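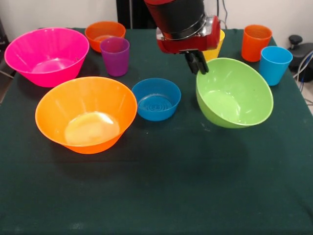

Frage: Dürfen die bunten Kunststoffschalen und -becher in die Gewerbespülmaschine?
Antwort: Im Standardprogramm bis 60 °C im Oberkorb, ja. Das Kurzprogramm mit Heißnachspülung ist gesperrt, bis der Vorgang unten abgeschlossen ist.

Vorgang 157
Standort: Hesudcombe, Teeküche 1. OG
Gemeldet von: Qiuyue Dai
Bearbeiter: Ott Rebane
Eröffnet: 04.01.2018
Priorität: niedrig
Status: in Beobachtung

Meldung
Große Schalen stehen nach dem Spülen nicht mehr plan. Beim Abstellen auf der Arbeitsplatte kippeln sie, gestapelt klemmen sie ineinander. Becher bisher unauffällig. Zusätzlich matter, weißlicher Belag auf der Innenseite, fühlt sich stumpf an.

Prüfung 1
Schalen einzeln auf Glasplatte gestellt. Zwei große mit Spiel am Standring, kleine ohne Befund. Stoffunterlage gleicht das Spiel aus, auf Tischtuch fällt der Fehler daher nicht auf. Bitte immer auf harter Fläche prüfen.

Prüfung 2
Belag mit Zitronensäure (15 g auf 1 l, kalt) behandelt, 30 Minuten Einwirkzeit. Belag löst sich vollständig, also Kalk und kein Materialabtrag. Salzbehälter der Maschine war leer. Nachgefüllt, Härtestufe von 2 auf 4 gestellt.

Prüfung 3
Programmspeicher ausgelesen: Zähler steht bei 1.699 Spülgängen, die letzten 7 alle im Kurzprogramm. Nachspültemperatur dort 82 °C. Schalen standen laut Meldung im Unterkorb, direkt über dem Heizkörper.

Ursache
Verzug durch Wärme im Unterkorb, Kalk durch fehlendes Regeneriersalz. Zwei getrennte Fehler.

Maßnahmen
- Kurzprogramm am Bedienfeld gesperrt.
- Schalen nur noch im Oberkorb, Öffnung nach unten, nicht ineinander.
- Nach dem Spülen etwa 10 Minuten bei offener Tür abkühlen lassen, erst dann stapeln.
- Verzogene Schalen bleiben für Trockenes in Gebrauch.

Nachtrag Dai
Becher seit der Umstellung weiter ohne Befund. Eine große Schale klemmt noch im Stapel. Mit warmem Wasser von außen löst sie sich, bitte nicht hebeln.

Nachtrag Rebane
Ersatz bei Bárány angefragt, Antwort steht aus. Salzstand wird ab jetzt monatlich eingetragen.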